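Galli's new EP, first listens?

ondowkid
Feb 19, 2025
Ok so I finally sat down with the Galli EP last night, all 20 minutes of it, and I love it?? The second song has this little organ part I can't stop humming.

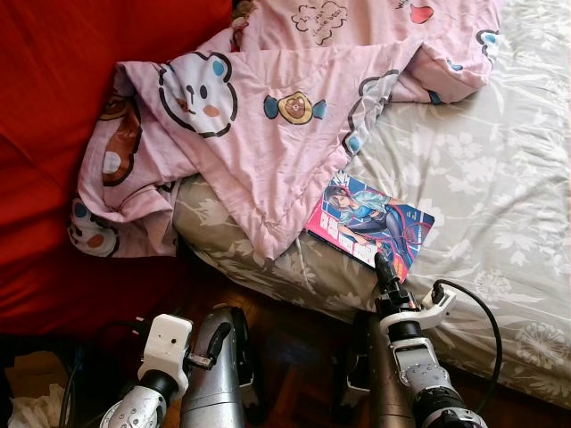 My only gripe is the drums. They sound way too clean compared to the live set in August.

rosario_caruso
Disagree on the drums, sorry. The live mix at the Barance was mud. I was by the bar and couldn't hear a word of the singing.

ondowkid
You were by the bar, that's why – it was great up front! There were maybe 40 of us and everybody knew the slow one already.

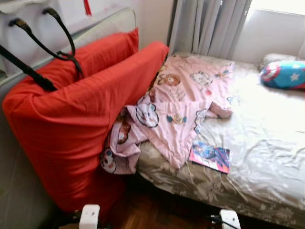 Also, does anyone know who plays the organ? The credits just say Codel.

tapehiss101
Codel is the studio. Pretty sure it's Amedeo Pellegrini on keys, he was on their first single too.

rosario_caruso
No, he left before that single. And the slow one is the weakest track, it needed a real ending.

ondowkid
Weakest?! Go play it again with headphones on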